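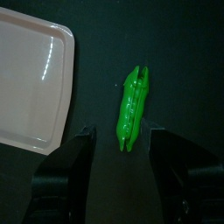

Play food: sorting, cleaning and repair notes for January

The play kitchen stock at the Stustumora toy library has been sorted and relabeled. Loans reopen on Sunday. The notes below cover what changed in the catalog, how returned pieces are to be cleaned, and which sets are withdrawn until parts arrive. Members who hold a play food set over the break should read the section on trays before bringing it back.

Stock

The play food section now holds 541 pieces. Of these, 274 are vegetables, and the rest are fruit, bread, dairy, fish and the group previously cataloged as "other." That last group has been dissolved. Its contents were mostly sauce bottles and eggs, which now have their own codes.

Vegetables were the slowest group to sort. The old catalog listed them by set, so a single carrot could appear under any of several numbers depending on which box it came home in. Kaisu Vainio has recataloged them by type and material. Type comes first on the label, then material, then the set number if the piece belongs to a set. A piece with no known set gets a dash in the last position and goes in the open drawers, where it can be borrowed singly.

Material codes are W for wood, F for fabric, H for hard plastic and S for soft plastic or rubber. If you can press a dent into the piece with a thumb and the dent recovers, it is S. If it can't be dented, it is H. Pieces that fall between the two are coded S, as the cleaning method for S is the gentler of the two and does no harm to H.

Pea pods

Pods are the one vegetable with its own page in the new catalog. They come back in the wrong box more often than anything else we lend, and there are several constructions in circulation that look alike on a shelf but are cleaned differently.

The first is the molded open pod. The two halves of the shell and the row of peas are a single piece. Nothing comes out. Children do try to remove the peas, and adults checking in a set sometimes record peas as missing when none were ever separate. The catalog entry for this type now reads "peas fixed." Please don't write a pea count on the return slip.

The second is the fabric pod with a zipper and loose stuffed peas. The entry reads "peas loose" and the number of peas is printed on the bag.

The third is the closed pod, with the peas shown only as bumps on the outside. It has no opening and is often taken for a green bean. Beans are straight in our stock. Closed pods have a curve and a visible swelling at each pea.

When checking in a molded pod, look along the groove between the peas and the shell. Dried dough collects there and is hard to see on a glossy green surface under the desk lamp. Turn the pod until the highlight runs along the groove, and any residue will show as a dull patch. Then check both pointed ends for bite marks. A dent is acceptable. A cut or a torn tip is not, and the piece should go in the repair bin with a slip stating which end.

Cleaning

H and S pieces are washed in warm water with dish soap, by hand. The dishwasher is no longer used for any play food. Last year's practice was to run H pieces on the low rack, and the painted ones lost their color at the edges.

For grooves and recesses, use the soft nylon brushes in the left-hand jar at the sink. The stiff brushes in the other jar are for wheels and building blocks and will scratch a gloss finish. Scratches hold dirt, and a scratched piece has to be washed for longer each time it comes back.

Rinse under running water. Shake out any piece with an opening, place it opening down on the rack and leave it overnight. Hollow S pieces with a squeak hole are a particular problem. Press out the water, hold the piece pressed for a moment, release, and repeat until nothing comes out. If water is still heard inside after a night on the rack, the piece should not be lent. Tatu Ondieki is keeping a list of these, and most will be retired.

W pieces are wiped with a damp cloth and dried at once. They are not soaked. F pieces go in a net bag in the washing machine, zippers closed, loose parts in the same bag.

Trays

Each boxed food set is lent with a tray. The tray has two purposes: it is a toy in its own right, and it is the check-in surface. All the pieces of a set should fit in the tray in one layer. If they don't, there is something in the box that belongs elsewhere.

Trays had been drifting between sets. From this month every tray carries a number on the underside, in paint marker, matching the box. Members returning a set borrowed before the change will have an unnumbered tray. Please bring it back with its own box and don't swap it for a cleaner one from the shelf, or the numbering will be wrong from the start.

Glossy trays should be dried with a cloth. Air drying leaves water spots in the basin, and borrowers have reported these as stains. The rim is the part to inspect. Run a finger along it, inside and out. Any roughness is to be sanded with the fine paper and washed again before the tray is shelved. A tray with a crack through the rim is withdrawn.

Trays are stacked by size, largest at the bottom, with a sheet of tissue between each. Without tissue the rims grip one another and the stack has to be pried apart, which is how 2 of the large ones were broken in the fall.

Labels

The adhesive labels supplied by Trundus did not hold on S pieces. They lifted at the corners after a single wash and came off after a few more. They hold well on W and H, and we will go on using them there.

Ifigeneia Nikolaidis tested the alternatives. Paint marker on S material stayed tacky and transferred to other pieces in the box. A tag on a loop of thread was rejected on safety grounds. The present arrangement is to leave S pieces unmarked and identify them by the picture card in the lid of the box. Each card shows every piece in the set at actual size, printed on matte stock from Niskanen. To check a piece, lay it on its outline. If it overhangs, it is from another set.

This works for most shapes. It doesn't work for peas, cherries or eggs, where the outlines of different makes are nearly the same. For these the card gives the weight, and the kitchen scale is on the counter beside the returns shelf. Zero the scale before use. Write the weight on the slip only if it differs from the card.

Repairs and withdrawals

The following 3 sets are withdrawn until further notice.

Greengrocer, large: crate handle broken, replacement on order from Mestska.

Breakfast: hook-and-loop worn out on the cutting fruit. The halves no longer hold together. New dots have been cut, and Vilho Saarinen will fit them when the right glue is in stock. The glue used last time softened in the wash.

Soup pot: lid missing. If you have a small lid at home that fits none of your own pans, please check it against the card at the desk.

Single pieces awaiting repair are in the gray bin under the counter. Nothing should be lent from it, including pieces that look sound. Some have been glued and are still curing, and the join can't be judged by eye.

Loan terms

The loan period for food sets is unchanged. Single pieces from the open drawers may now be kept for the same period as a set. Previously they were due back sooner, and the result was that people borrowed whole sets to get one item.

A missing piece should be reported on the slip even if you expect to find it. We hold the set for one loan period before looking for a substitute. There is no charge for a first missing piece. If a piece turns up later, drop it in the returns slot in an envelope with the box number on the outside. Loose pieces without an envelope have to be identified from the cards one by one.

Donations

We can take vegetables in W and H at any time. We are short of onions, leeks and anything that can stand in for a potato. We have enough tomatoes. S pieces are accepted if they are molded in one piece and have no squeak hole. Fabric food is accepted unwashed, as we wash it on arrival in any case.

Please don't bring food sets with magnets. They were removed from the catalog during the sort and are not being replaced.

Questions about the new codes go to Maëlle Lévesque at the desk. A printed key is taped inside the door of the play food cabinet, and a second copy is in the returns folder behind the slips.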